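The planner finally stopped arguing with itself

I've been meaning to write this one up since November, when I first moved the two-arm setup over to Fedow (my little planning layer, for anyone who's wandered in from the gardening posts -- hello, the kettle's on). It took a lot longer than I'd told everyone it would, and I've drunk an unreasonable amount of tea along the way.

The old version planned each arm separately and then checked the two paths against each other afterwards. That's fine when they're working at opposite ends. Bring the grippers face to face for a handover, though, and the left arm would plan something lovely, the right arm would plan something lovely, and the checker would throw both of them in the bin. Round and round it went. One evening I left it logging while I made dinner and came back to 1838 rejected pairs and not one centimetre of movement. I did have a bit of a laugh, once I'd eaten.

So Fedow now treats both arms as one big awkward creature with a lot of joints. The search space is much larger, which I'd been dreading, but I cap it at 1000 samples before it gives up and tries a fresh seed, and most handovers are solved well before that. Out of 147 saved problems from the old logs, the only ones it still fails on are a handful where the goal pose was silly to begin with. I wrote those goals, so I can't really blame the software.

The cables were the other headache. They aren't in the arm model at all, and a loop standing up over a wrist takes up real room! I tried simulating them properly for a couple of weeks and got nowhere worth going. What I do now is pad the wrist and elbow with fat invisible capsules and let the planner steer around those. It's crude, and it costs me some reach near the middle of the floor, but I sleep better.

Next job is the Kermani branch, where I want the receiving gripper to pick its own approach angle from whatever the perception side reports, instead of me typing one in like it's a recipe. The tile grout has been surprisingly handy for lining up the camera calibration, by the way -- all those nice straight lines for free. I'll do a separate post on that when I've tidied up the code and am less embarrassed by the variable names.

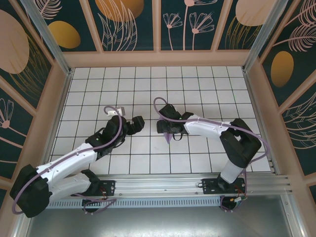
Both grippers in over the tiles, with the lavender triangle on the right arm's side.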